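Workshop notebook, Lomham
January 18, 2026

Print this entry | E-mail this entry
Shares: 2

Long jump board, pit end. Took the takeoff board out of its tray this morning after the complaints about the dull sound at the last indoor meet. The board is fine. The tray has a twist in it, so the front left corner was sitting proud and the back right corner was hanging on one leveling screw. You can feel it with a straightedge laid across the runway, and you can hear it if you knock along the board with a mallet handle.

Backed all the screws off, cleaned the threads, set the corners again starting from the back. Front edge now flush with the runway. Back right screw is worn and should be replaced before the district day. Ordered from Grekbridge, along with a new foul indicator strip, since ours has gone hard and no longer takes a clean mark.

Tape measures. Checked the two steel tapes against the reference bar. The older one reads short by 2 mm over its length, same as in July, so it has not moved. Tagged it TRAINING ONLY again because the last tag had fallen off. The newer one is good. Please wind them back dry. There was sand in the case.
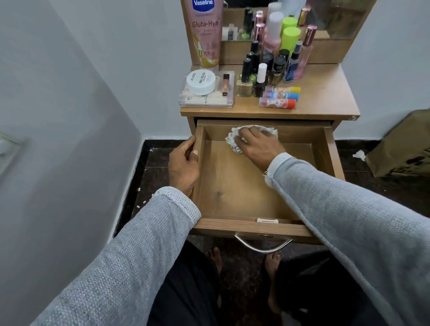
Vol. 2, p. 54

Hurdles. Went through the McKinnon set. 30 in the rack. Most of them tip cleanly. A few stick at the lowest setting, where the weights don't slide all the way back and the hurdle feels heavy when you push on the top bar. I pulled those and put them by the roller door with yellow tape on the uprights. It is the plastic guide inside the base, same fault as last season. A file takes the burr off but it comes back. Not going to spend more time on it until I hear whether the guides can be bought separately.

Starting blocks. Spikes on the rails are worn down on the inside lanes and nearly new on the outside ones. We should rotate the sets after each meet. I have painted a letter on each rail, so write down which letter went where.

Firketti timing gate. Ran it for 120 minutes on battery with the beam set across lane 4, somebody jogging through now and then. No dropouts. The trouble at the last session was probably the tripod, which creeps downward on the left leg. Put a hose clamp under the collar and it held for the whole run. Try it outdoors before trusting it for anything that counts.

Still to do: rake handles, pit cover (the seam by the drain is opening again), find the missing wind gauge bracket. It was in the blue crate in July and it isn't there now.

3 comments

The wind gauge bracket is in the van, under the passenger seat. Will bring it in.

Can we keep one of the sticky hurdles for drills? We only use them for walkovers, nobody is hitting them at speed.

Reply: yes, but leave the tape on it and keep it out of the rack.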